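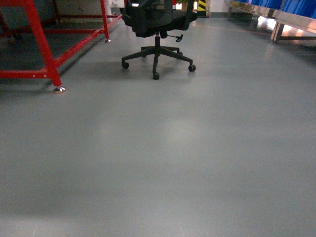

Floor, red frame, leveling feet.

August 2022, Thurs. Bus card readers, Guvham routes

Start of school too close. Where we are:

- Pluvex readers: 1,653 student cards printed, 773 of them matched to a stop in Plillia. Rest are sitting in the import as "no stop." Carol thinks it's the apartment numbers. I think it's the apartment numbers plus the two-household kids. Both probably.
- Two-household kids: Plillia takes one address. Mon/Tue at mom's, rest at dad's = reader beeps red on dad's bus. Driver shouldn't have to argue with a seven year old over a beep. Asked Savchuk (they wrote the import) for a second stop field. No answer yet.
- Red beep too loud anyway. Sounds like the kid did something. Can we make it the same tone and just a different light? Check manual.

Bench test this morning, 200 taps, same card, reader set for the front step well. 161 read first time. Not good enough. Nearly all the misses came when I tapped fast and at an angle, the way a kid with a backpack and a trombone would do it. Slow flat taps basicaly never miss. Distance matters less than I expected, angle matters a lot.

Tried the card inside a plastic sleeve. No difference. Inside a phone case with another card behind it: dead. Put that in the parent letter.
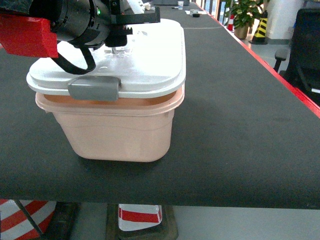
## Reader power

Reader takes 40 sec or so to wake after the driver turns the key. First stop on Route 9 is right outside the lot, so first kids on would tap a dead reader. Options:

1. Keep it on battery overnight. Nnamdi doesn't like it, says the older buses already come up weak on Mondays
2. Driver starts reader during the walkaround. Costs nothing, but it's one more thing on the pre-trip sheet
3. Firmware sleep mode. Pluvex says it exists. Haven't seen it

Going with 2 for the first week. Nnamdi to add a line to the sheet, near the top, not on the back where it'll get skipped.

Also the drivers asked, fairly, what happens if a kid has no card. Answer: kid rides. Always. Write that in big letters on the training handout. Paper tally, name if they know it, hand it in at end of run. 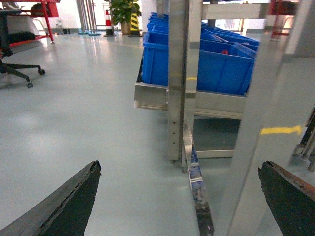 Reader mount. The bracket that came in the box has one fixed height and it's set for adults. Kindergartners reach up at it and that's where we get the bad angle, so half of this morning's problem may be the bracket. Want something we can move down a notch at a time. The upright on the steel cart has the right idea, column of small round holes, pick one and bolt there. Nnamdi will cut a test strip from flat bar with holes like that and we try three heights. Must not stick out into the step well or it fails inspection. Check w/ him on rounded corners, coats catch on everything.

Parent text alerts: LEAVE OFF for now. If the reader misses a tap the parent gets no "boarded" message and calls the office in a panic. Carol agrees. She wants two clean weeks of taps before any message goes out to anybody. I'd take one but she's the one who answers the phone.

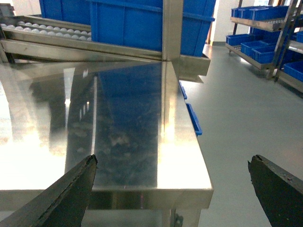 Steel table top with the blue crate reflecting in it.

To do before the driver meeting:

- [ ] Carol: pull the no-stop list, sort by street, see if it's one complex or many
- [ ] Nnamdi: test strip, pre-trip line
- [ ] me: repeat the 200 taps w/ reader lower and tilted a bit. Same card, same speed as far as I can manage
- [ ] me: chase Savchuk re second stop. Call, don't email
- [ ] handout, one page. Spanish version too
- [x] spare lanyards orderd

Open question: subs. A sub driver who gets handed Route 9 at 5:30 has no login. Shared depot login is easy but then we can't tell who drove what. Ask Carol what payroll does.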